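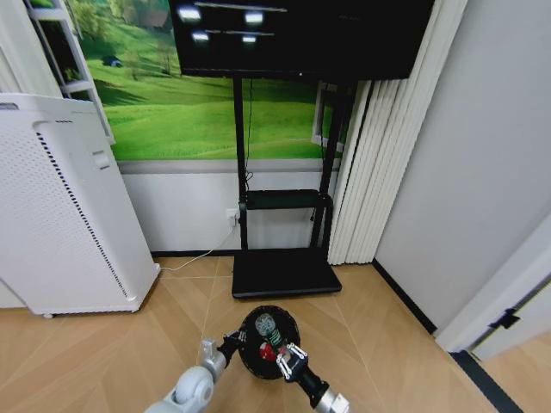 Evaluation of the Hornix two-arm kit for small object handling

Project report, Skesside College, Automation and Control
Submitted June 19, 2024

1. Aim

The aim of the project was to find out whether the Hornix two-arm kit is good enough to be used in the second-year handling module. The department had a quotation from Plestard, who sell and hire out the kit, and wanted a student group to test it before a decision was made. We had the kit on hire for 14 days. The quotation also listed a Takeda wrist upgrade, but it was not part of the hire and we did not test it.

2. What the kit includes

The hire package came with the two arms on a shared base, a pair of grippers, a head camera, the control computer and the Hornix software. Spare finger pads and a printed manual were in the same crate. The manual is clear on wiring and safety but thin on calibration. We found the calibration order (arms first, then camera, then arms again) in a support note on the Plestard site, and it should be in the manual.

Setting up took most of the first day. The arms were moving by lunchtime. Getting the camera and the arms to agree on where an object was took the rest of the afternoon.

3. The task

We chose one task that needs both arms. The left gripper steadies a round black disc by the rim while the right gripper handles a small bottle over it. The bottle has a green label and a clear top. A small red object is also on the disc, and it has to stay there. An attempt counted as complete if the bottle was released upright on the disc, the red object was still on it, and no person had stepped in.

The work was done low down, close to the floor, because we wanted to use the lower part of the arms' reach. The demonstration videos on the Plestard site only show work at table height.

We did not clear the room. The television on its stand, the air purifier and the shelving stayed where they were, and the landscape mural was left uncovered. A teaching room will always have things like this in it and we did not think a bare background would be a fair test.

4. Results

Out of 400 attempts, 371 were complete. The failures fell into these groups, most common first:

Bottle released at an angle and fell over.
Left gripper pushed the disc away instead of holding it.
Red object knocked off the disc by the right fingers.
Software stopped and asked for a restart.

The bottle falling over was mostly a matter of grip height. When the fingers closed high up on the clear part, the bottle tended to swing on release. We changed the grip point to the label partway through the project and this kind of failure became less common. We did not go back and repeat the earlier attempts, so the total includes both settings.

The left gripper was harder to sort out. The force setting in the software goes up in large steps. One step was too light and let the disc turn, and the next was firm enough to tip it. We ended up using the lighter one and moving the contact point further round the rim.

5. Camera

The head camera gives a wide view and both grippers can be seen in it while they work. Our main trouble was with shiny surfaces. The television screen is glossy and reflects the ceiling lights as bright rectangles, and the object finder marked these as objects several times during setup. Limiting the search area to the floor in front of the stand fixed it. The limit is not saved when the software closes, so it has to be entered again every session.

The clear top of the bottle was also found less reliably than the label. Anyone repeating this should train the finder on the label – it saves a lot of time.

6. Support

We contacted Plestard 2 times. The first reply, on calibration, came the same day and solved the problem. The second was about the force steps, and we were told that finer steps are planned for the December software release.

7. Recommendation

We recommend hiring the kit for the module but not buying it yet. It is reliable enough for supervised student work, and the grippers coped with a small, smooth object. The force steps and the unsaved search area would both be a nuisance with a full class. If the December release deals with the first of these, the department should ask for another short hire and run the same task again with the label grip from the start.

8. Further work

We would have liked to try softer objects and a heavier bottle. We also did not measure how fast the finger pads wear. Ours looked slightly polished by the end, but we had not photographed them when new and cannot say more than that.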